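Cuaderno de taller – célula 5 (banco de preparación de muestras)
5/21/18

Entrada larga, perdón por adelantado a quien le toque leerla. Harish me ha pedido que deje por escrito cómo queda el reparto de tareas en el banco ahora que Hunari ha dado por terminada la instalación. «Dado por terminada» es expresión suya; yo sigo apretando tornillos.

Lo primero, el recuento. Desde el arranque llevamos 1433 ciclos completos, entendiendo por ciclo: coger, pesar, esperar lectura estable, dejar. El objetivo que firmó Troncombe en el pliego son 2278 antes de la revisión de garantía. A este paso llegamos de sobra, siempre que no volvamos a tener una semana como la pasada, en la que la mitad de los paros vinieron de la báscula y la otra mitad de nosotros.

Lo de la báscula ya está entendido. El programa pedía la lectura en cuanto la pinza abría, y la báscula todavía estaba pensando. Una persona espera mirando el numerito sin darse cuenta de que espera. Habibur lleva años haciéndolo y, cuando le pregunté cuánto tarda en estabilizarse, me contestó «lo que tarda». Tuve que cronometrarlo a él. Hemos puesto una espera y una segunda lectura de comprobación; si no coinciden, repite, y si a la tercera siguen sin coincidir, para y llama. De momento ha llamado dos veces, las dos con razón: corriente de aire, puerta del pasillo abierta. He pedido un cierrapuertas a compras. Compras me ha pedido tres presupuestos para un cierrapuertas.

Segundo asunto, el turno. Antes el banco lo llevaban dos personas, una pesando y otra apuntando. Ahora lo lleva una que vigila y alimenta, y la otra se ha ido a recepción de material, donde hacía falta desde que tengo memoria. Driss es el que se ha ido. No se ha quejado, pero pasa por aquí bastante más de lo que exige el camino a la máquina de café. Ayer se quedó mirando un buen rato y sentenció que el brazo es lento. Es verdad: a mano, Driss era más rápido por pieza. También se iba a comer, eso no se lo dije.

Tayla, que se ha quedado en el banco, lo cuenta de otra manera. Dice que antes acababa el turno con la muñeca hecha polvo y que ahora acaba con la cabeza hecha polvo, porque vigilar una cosa que casi nunca falla cansa más que hacerla. Me parece lo más serio que se ha dicho en todo el proyecto y no aparece en ninguna diapositiva. Propuesta, pendiente de hablar con Harish: rotar cada dos horas entre vigilancia y recepción, los dos, Driss incluido. Así descansa ella y él puede criticar la velocidad desde más cerca.
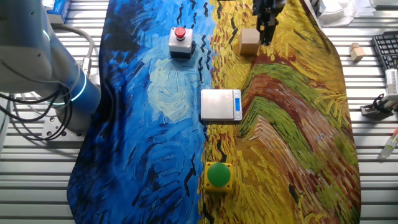 Tercero, los botones. En la reunión con Norbert salió otra vez la pregunta de quién tiene permiso para parar la célula. La respuesta es: cualquiera. El que pase, el que venga a arreglar la luz, el de la mensajería si ve algo raro. Lo que no puede hacer cualquiera es volver a arrancarla. Rearma quien esté en el banco, después de mirar con los ojos qué hay encima de la mesa, y lo apunta en la hoja. Repito lo de apuntarlo: la semana pasada hubo 14 paros según el controlador y 5 según la hoja. Los otros nueve, por lo visto, fueron tímidos.

Que conste que nadie va a recibir una bronca por parar. Lo escribo porque Habibur me reconoció que un día vio venir un roce y dudó en darle a la seta «por no estropear el recuento». El recuento se estropea lo que haga falta. He quitado el contador de ciclos de la pantalla del pasillo, donde lo puso alguien con mucha ilusión, y lo he dejado solo en el informe.

Cuarto, formación. El manual de Butell está en inglés y traducido a un castellano en el que «home» es «domicilio». La orden «enviar el brazo a su domicilio» ha hecho más por el ambiente que la cena de Navidad, pero no sirve para enseñar a nadie. He empezado una guía propia, de dos páginas, con lo que de verdad se usa: arranque, parada, rearme, cambio de pieza, tara, y a quién llamar. Tayla la está corrigiendo. Me ha tachado un párrafo entero sobre sistemas de coordenadas con la nota «¿para qué?». No he encontrado respuesta y se queda tachado.

Quinto, lo que la máquina no hace y el informe de Hunari da a entender que sí. No mira si la pieza viene astillada. No nota que un lote pesa raro respecto al anterior, aunque cada pieza entre en tolerancia. Habibur eso lo notaba con la mano y te lo decía antes de apuntarlo. Hemos perdido ese aviso y conviene saberlo. Voy a sacar una gráfica de medias por lote para ver si recuperamos una parte; la mano de Habibur, entretanto, pasa por el banco al principio de cada lote y coge tres piezas. Figura en el procedimiento como «inspección táctil previa», a él le hace bastante gracia.

En Kurtuluş tienen una célula parecida, más antigua, y Norbert dice que allí tardaron roughly lo mismo que nosotros en dejar de discutir con ella. No concretó si ganaron.

Pendiente:
– Hablar con Harish de la rotación.
– Presupuestos del cierrapuertas (llevo uno).
– Cruzar los paros del controlador con la hoja, otra vez.
– Terminar la guía y quitar las copias viejas del manual del cajón.
– Gráfica de medias por lote.
– Preguntar a Hunari si la segunda lectura se puede acortar sin que la báscula se ofenda.
– Devolverle a Driss su taburete.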